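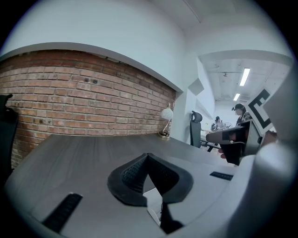 Piltham Desk and Workspace Collection
Data card and read-me

Maintained by: I-hsuan Hsueh (collection and records), Tin-yau Tseng (annotation and quality)
Last revised: October 12, 2026

Summary

The Piltham Desk and Workspace Collection is a set of 3,300 short recordings of desks and the things kept on them. It covers the ordinary work of keeping a desk in use: clearing the top, wiping it down, moving a lamp, putting papers and stationery back in their places. The recordings were made in 16 rooms in two buildings, Koltolton House and the Ostum annexe. Each recording is accompanied by a written label and a room record.

Contents of the release

recordings/ The recordings, grouped by room.
labels/ One plain text file per recording, giving the activity and the main objects.
rooms/ One sheet per room, describing the desk, the wall behind it, the lighting and the fixed fittings.
terms.txt The word list used by annotators.
changes.txt Corrections made after publication.

Rooms and furniture

Rooms were chosen for variety in their surfaces. Desk tops include pale laminate, painted board and dark grey wood grain. Walls are plain plaster, painted brick or bare red brick, the last sometimes bordered by white plaster. Room sheets record the colour and finish of the desk top as they appear in daylight. Where the material beneath the finish could not be confirmed, the entry reads "not known".

Desks were used as found. Lamps, trays and chairs already belonging to a room were kept there, and additional objects were brought in from a common stock held by Hung Office Supply.

Labelling

Activities are described with one of 11 verbs, all defined in terms.txt. Annotators were asked to follow these rules:

A lamp is labelled "desk lamp" whether or not it is lit. The colour of the shade is given first, then its shape.

Strips, covers and pads on a desk top are labelled "surface fitting" unless their purpose is certain. A fitting is not counted as an object to be tidied.

An object resting against a wall is recorded as being on the desk if its base is on the desk.

Brick, plaster and columns belong to the room sheet and are not repeated in the label.

Every label was read by a second annotator. Disagreements were settled by Tin-yau Tseng and the outcome noted in the label file.

Known limitations

The collection contains offices and studies only. Kitchen tables, workbenches and shop counters are not included. Dark desk tops are over-represented in the Koltolton rooms, and small black objects placed on them may be difficult to distinguish. In seven rooms the desk could not be moved away from the wall, so the rear edge of the top is never shown. Room sheets for the Ostum annexe do not yet give desk heights; these will be added in November.

Permitted use

The collection may be used for research and teaching. Redistribution of single recordings is permitted provided that the label file and this document accompany them. Users who publish results should name the collection in full and state the revision date.

Corrections

Errors in labels or room sheets should be reported to I-hsuan Hsueh, quoting the room number and the name of the label file. Accepted corrections are entered in changes.txt and the earlier wording is retained there for reference.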